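4. Decanting and the loss of the packet

When we began visiting kitchens in Flumbridge, we had meant to ask people only about what they bought and how much of it they threw away. It was our participants who steered us, very kindly and quite firmly, toward the matter of containers. They wanted to tell us about their jars. They took them down and handed them to us, and more than one interview that had been going along rather stiffly became easy and friendly from that moment on. We owe this section of the paper to them.

By decanting we mean the habit of moving dry food out of the packet it was sold in and into a container that stays in the home. The practice is old, and in many of the families we met it had come down through a grandmother or an aunt, along with the containers themselves. What interested us was what happens to the words on the packet. A bag of lentils carries its name, its cooking time, and a date. Once the lentils have been poured out, all of that has to live somewhere else – on a label, on a scrap of paper tucked under the lid, or in somebody's memory.

Our survey drew 2,214 usable replies from households in Flumbridge and the neighboring town of Grodetstead. We followed it with home visits to 50 of these households, spread over one winter and beginning in January. Visits usually lasted through a pot of tea and sometimes through a meal, and we made a point of never opening a cupboard ourselves. The person who did most of the cooking led the way and decided what we would see.

Memory did a great deal more of the work than we had expected. Nearly 2,000 of the survey replies said that at least one container of dry food in the home had no writing on it at all, and the people who told us this were, on the whole, quite untroubled by it. They knew the rice from its place on the shelf, and they knew the flour from the scoop that lived inside it. One retired baker in Grodetstead told us that she could find her barley in a power outage, and we saw no cause to doubt her. Trouble came when a second cook entered the kitchen. A son home for the holidays, a new husband, or a neighbor helping out after an operation would meet a row of containers that spoke perfectly well to one person and to no one else.

Jaiswal (Jitendra Jaiswal, who carried out the Grodetstead visits and kept the fullest notes of any of us) suggested that we think of these arrangements as having two readers, the one who filled the container and the one who has to guess. We have found this a very helpful way of putting it, and we use it through the rest of the paper.

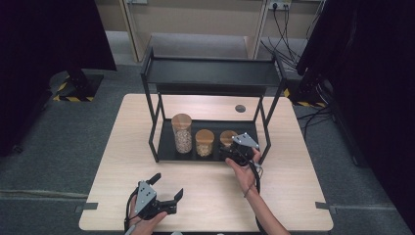 Figure 2. Dry goods in glass jars with wooden lids, on the lower shelf of a black metal rack.

The guessing reader depends almost entirely on what can be seen from outside, and so the choice of container matters a good deal more to that person than to the one who filled it. Tins and stoneware crocks give nothing away until they are opened. Clear glass is far more generous, though it has its limits, and the two jars to the left in Figure 2 make the point nicely. A visitor could tell at once that the pale, speckled contents of the tall jar were different from the yellowish-tan grains in the shorter one beside it, and could still be at a loss to name either. Color and texture separate one food from another long before they identify it. Several participants had learned this through disappointing suppers, most often by way of semolina and cornmeal, and they told these stories with great good humor.

Dates were a harder matter. Cooks who filled their jars by topping them up could seldom say how old the bottom layer was, and a few laughed out loud when we asked. The Sandhu household, as we call them here, had settled on a rule that a jar must be emptied and washed before anything new goes in, with the cut-off corner of the packet dropped inside to carry the date. Other families admired the idea when we described it and said they would never keep it up. We return to the question of age in Section 5, where we set these accounts beside what people reported throwing away.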